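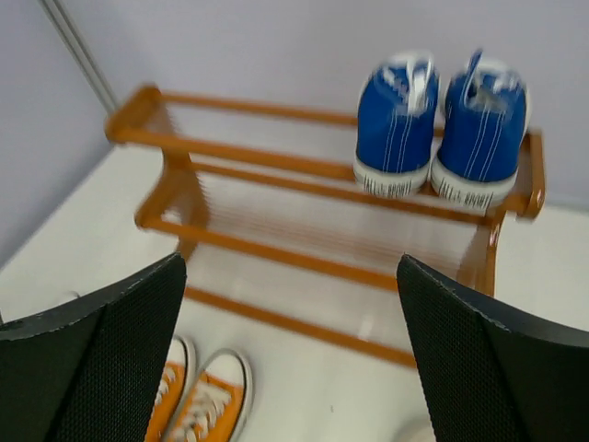
Every household that owns more than one pair of shoes has a policy about where they go, and most of those policies were never written down. They were arrived at by tripping. A rack by the door is the usual peace settlement, and a rack is a modest piece of furniture: two side frames, some rods to hold them apart, and gaps wide enough to drop a sock through. Yet look at what a rack asks of people. The blue sneakers have made it onto the upper tier, side by side, toes to the wall, with the whole lower tier still to be argued over. The orange pair is on the floor in front. Anyone who has shared a front hall will recognize that last foot of distance between the floor and the rods as the longest in the house.

Chapter 7 is about that distance. In the last chapter we dealt with coats, which at least have the decency to hang. Shoes come in twos, carry the street in with them, and are taken off by people who are thinking about dinner. By the end of the chapter you should be able to measure an entry, choose a rack that fits it, and set up a way of using it that lasts past the first week.

7.1 What a rack is for

Students nearly always answer "storage," and then design something that would suit a warehouse. A closet shelf is storage. An entry rack is closer to a parking lot, and should be judged by how easy it is to get in and out of. My colleague Marjorie Staniforth once had a class draw up a plan for a narrow hall, and the winning entry held every shoe the family owned. It also blocked the door. The family in question, who had been promised a rack, were very polite about it.

Three terms will come up often enough that you should learn them now.

Tier. One level of the rack, whatever it is made of. Rods let air through and grit out. Solid shelves keep the grit, and you may visit it there.

Heel line. The imaginary line along the front of a tier where the backs of the shoes come to rest. With toes to the wall, the heel line is what visitors see. It is also where the hand goes, so a straight one makes shoes easier to grab in pairs.

Overflow. Whatever lives on the floor in front of the rack. Some overflow is normal. A second row of overflow is a message.

7.2 Pairs and their needs

A common mistake is to treat all shoes as the same brick. Boots flop, sandals slide between rods, and canvas sneakers will put up with almost anything, which explains how they get treated. Then there are the shoes someone has dressed up, and these need more thought than their size suggests.

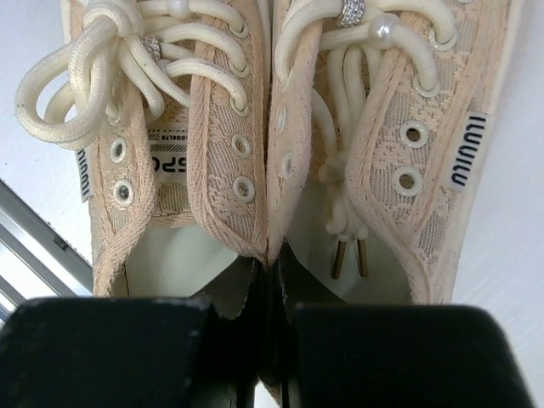

A plain sneaker can be picked up by the heel, two to a hand, and set down without looking. Lace fabric snags. Big loose bows drop between rods and catch on the pair below, and a charm threaded onto a lace will find the one rough spot on any piece of furniture. For pairs like these, tuck the loops into the shoe before it goes on the rack, leave a little room on either side, and give them the upper tier. If the upper tier is already taken by someone's everyday pair, you have arrived at the real subject of this book.

Evie Whiteley, whose entry we will follow through the rest of the chapter, solved the matter by rank. Shoes worn daily went low, shoes worn for company went high, and her brother's went wherever he had kicked them. It was two-thirds of a good system. We will come back to the brother in section 7.5.

Before you read on

Stand in your own entry with a tape measure and a pencil. Write down the width of the clear wall, the depth you can lose before the door hits something, and the length of the longest shoe in the house. Then note where the shoes are at this moment, without moving any of them first. Bring the page to class untidied.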